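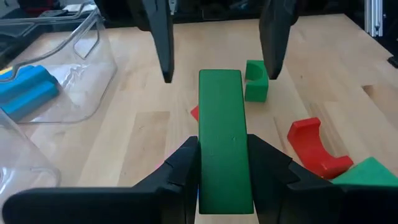
Page 32

Section 4. Oiling your Lindgren top for the first time

OK, so the top is on its base, the bolts are snug, and you're itching to put stuff on it. Please don't yet! The wood leaves the shop with only a light wipe of oil, enough to get it through shipping, and the first proper oiling is up to you. I've done this to a lot of tops by now (my own kitchen, my sister's kitchen, a bench in the garage that I really should have thrown out) and it's an easy job, mostly waiting.

What you need

The can of Aronau top oil, part 157, which comes in the box with the hardware
Clean cotton rags, old T-shirts are great
The fine sanding pad from the same bag
Gloves, if you don't like oily hands (I never bother and then regret it)
A metal can with a lid, and some water

CAUTION: Rags soaked with this oil can heat up and catch fire all by themselves when they're balled up. When you finish a coat, put them in the metal can, cover them with water, and close the lid. Don't leave them in a pile on the floor while you go eat. Keep the can outside until your trash service tells you how they want it.

Steps

1. Open a window. The smell isn't awful, kind of nutty, but it hangs around.

2. Wipe the top down with a barely damp rag and let it dry overnight. The grain will feel a bit fuzzy in the morning, and that's fine.

3. Sand lightly with the pad, going with the grain. You're only knocking down the fuzz, so don't lean on it. If you have a scratch you want gone, deal with it now, and then sand the whole board it's in so you don't end up with a dull patch.

4. Vacuum, then wipe with a dry rag. Then wipe again. Dust under oil feels like sandpaper forever.

5. Shake the can, pour a puddle the size of a pancake, and spread it with the grain. Do the ends too! End grain drinks oil like crazy, so keep feeding it until it stops soaking in.

6. Wait 32 minutes. I know, weird number. It's what the Aronau can says, and I set the oven timer.

7. Wipe off everything that's still sitting on the surface, and I mean everything. Go over it with a dry rag until the rag slides.

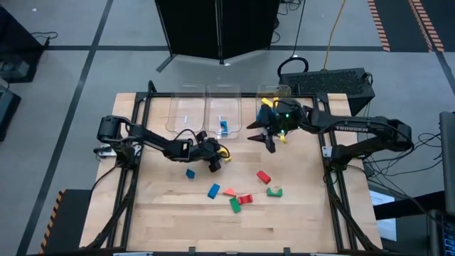 Karla Rosales wrote in to say that she skipped step 7 on the first coat and her top stayed sticky for days, and could I please put it in bigger letters. I can't do bigger letters, but she's right. What got her out of it was rubbing fresh oil over the sticky parts, letting it loosen things up, and wiping the lot off with a clean rag. Do that before you try scraping.

8. Let the coat cure for a full day. Warm and dry is good. If your house is cold or damp, give it longer, and go by touch: it should feel like wood, with nothing coming off on your finger.

9. Repeat steps 5 to 8 for a second coat. Two coats does it for most people. I go for an extra one next to the sink.

NOTE: Oil the underside as well, at least once. It's a pain, and you'll be lying on the floor with oil dripping toward your face, but a top that's sealed only on one side can cup. If you've got a helper, flip it before you attach the base and save yourself the trouble.

NOTE: Some boards will come out darker than their neighbors. The color evens out a little over the first year, and the streaks stay.
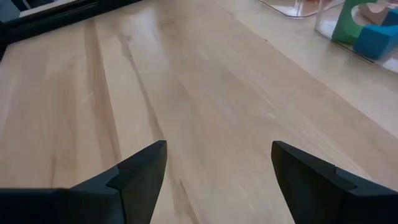
This page was last changed on 2018-11-17 (new drying times, fixed the part number)

After the last coat

Go easy on it for a week. Plates and books are fine, but no hot pans, no wet towels left lying there, and no rubber feet, which can leave rings. If you have a Vorno lamp or anything else with those soft black pads under it, stick some felt on first.

For everyday cleaning use a damp cloth and a drop of dish soap, then dry it. Skip the vinegar and anything with grit in it. When water stops beading and starts leaving a dark spot, wipe on a thin coat, and you can go straight to step 5 for that. I do mine every September, before the heating comes on.

For dents and how to steam them out, go on to Section 5.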